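Cor Postma on two decades of growing carrots
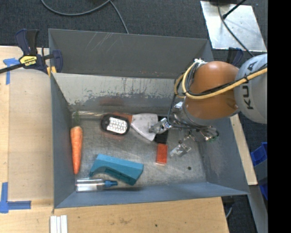
A carrot in a metal bin.

Cor Postma has grown vegetables at Culside since 2000. Before that he drove a feed lorry, and he still gets up at the time he did then, ten to four, whether there is anything to do or not.

The holding is 55 acres, with carrots on a bit less than half of it and leeks and beetroot on the rest. When I visited on a Friday in October they were lifting the last of the early field before the rain got into it.

"You want sand, and you want it deep," he said. "We have sand at the top end and then it goes to clay by the road. Anything I've ever put by the road has come up forked."

He tried for six years to grow straight carrots by the road. Now it is beetroot.

Carrot fly is the other thing he talks about. He covers the crop with mesh from May and moves it by hand with Bok-nam Heo, who has worked with him for 11 seasons and runs the washing shed. She is less patient with the mesh than he is.

"It blows off," she said. "We put it back. It blows off again on the Sunday."

Most of what they grow goes to two wholesalers and a box scheme called Arain, which takes carrots with the tops on if they are fresh enough. Postma likes selling them that way and would do more of it, but the tops pull water out of the root and the bunches have to be gone within a day or so. In a warm week he won't cut them at all.

I asked about prices. He said they were poor in the spring and a bit better now, and that he had stopped working it out per tonne -- his accountant does that and rings him.

The worst year was a dry one when the pump failed in June. They lost 94 rows before a part came. "I walked up and down a lot," he said. "It doesn't help the carrots."

He is trying a later variety next year and wants to leave some in the ground under straw until February. Heo thinks the mice will have them. Postma has already ordered the straw.

How does he eat them himself? Raw, he said, or boiled with a potato and mashed, the way his mother did it, with too much pepper.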